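Kurnholm Community Board > Local Government > Council ward boundary vote

Thread: Recount result and what it means for the ward plan

thongsuk_reader
Posted 2026-10-22

Good evening to all. I have lived in Kurnholm for nine years and became a citizen three years ago, so this was my second local election. I try to follow everything carefully but I am still learning how the council works, so please correct me where I am wrong.

The recount in the Sarkcombe ward is finished and the margin is two votes. The total number of ballots was 2,749. So the seat changes from the old majority to the other side, and with this the council has a new majority of one.

My question is about the ward plan. The old council approved the first reading of the plan in the spring. The second reading was put off until after the election. Does the new council have to continue with the first reading as it was passed, or can they start from zero? I read the charter and I find section on "pending ordinances" but the language is difficult for me.

millrace
They can start over. A first reading doesn't bind anybody. The charter says pending ordinances lapse when a new council is seated unless someone moves to carry them over.

dee_on_fourth
Not quite, millrace. Lapsing applies to resolutions. Ordinances that got a first reading stay on the calendar until they are voted on or withdrawn by the sponsor. We went through this with the parking ordinance.

millrace
The parking ordinance was carried over by motion. I was in the room. It passed 4 to 3 and half the people there didn't know what they were voting on.

dee_on_fourth
There was a motion, yes, but the clerk said at the time that it was not required. Look in the minutes.

thongsuk_reader
Thank you both. I looked in the minutes before I wrote the first message, and the clerk's words are there, but she says "in my view it is not strictly required." For me this means she is not completely sure. In my first language we have a word for this kind of sentence, when an official person answers but leaves the door open.

I also want to say why I ask. The plan moves Lokau Road and the streets behind it from Sarkcombe to the north ward. This is 128 households if the staff report is correct. I live in one of them. If the plan passes, I will have a different council member from the one I just voted for, in a seat that was decided by two votes. This feels strange to me, although I understand that lines must be somewhere.

pat_harrow
That's the whole reason they drew it that way, friend. Lokau Road votes one way and everyone on the council knows it. Move it north and Sarkcombe is safe for the old crowd next time.

dee_on_fourth
Or the population numbers were off and something had to move. North ward is the smallest we have. People see a plot in everything.

pat_harrow
They had over 20 streets to pick from and they picked those. I'm not calling it a plot, I'm saying they can read a precinct map as well as I can.

thongsuk_reader
I do not want to accuse anyone. The staff report gives three possible maps, and two of them leave Lokau Road where it is. The report says all three are acceptable for population. The council selected Map C with a short discussion. I listened to the recording two times and I did not hear a reason. Perhaps the reason was given in the work session, and I do not know if work sessions are recorded.

millrace
They're not. You can request the notes from the clerk but they're thin.

sarkcombe_sue
I voted for the guy who lost and I still think Map C should go back for another look. A two-vote seat is a good argument for slowing down. The new majority shouldn't just flip it to suit themselves either. Have a hearing, evening hours, and put the three maps on the wall where people can see them.

pat_harrow
Sue and I agree on something. Somebody write down the date.

dee_on_fourth
A hearing is fine with me. But the county wants the final lines before the next filing period, and if we miss that we keep the current wards, which are worse than any of the three maps. The north ward people have waited a long time for this and they never get mentioned in these threads.

thongsuk_reader
This is a fair point, dee_on_fourth, and I did not think enough about it. I was thinking only of my own street. I will write to the clerk tomorrow with two questions, one about the pending ordinance and one about the county deadline, and I will put her answer in this thread exactly as she writes it.

If somebody knows whether a resident can ask for a hearing alone, or whether a petition with signatures is needed, please tell me. In the charter I found only a rule for petitions about new ordinances, and this one is not new.

millrace
Any resident can ask during public comment. Getting them to say yes is another matter. Keep it under three minutes or they'll ring the bell on you.

thongsuk_reader
Three minutes is enough, I will practice at home with a clock. I will ask for the hearing and I will mention the north ward also.

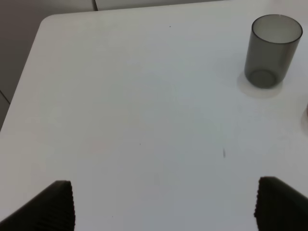
Colleen Dhillon
You can send it in writing too, and I'd do both. Written comments go in the packet the council members get before the meeting, so they will have read your request by the time you stand up. Put "Map C" in the subject line so it gets filed with the right item. I live on the north side and I would come to that hearing.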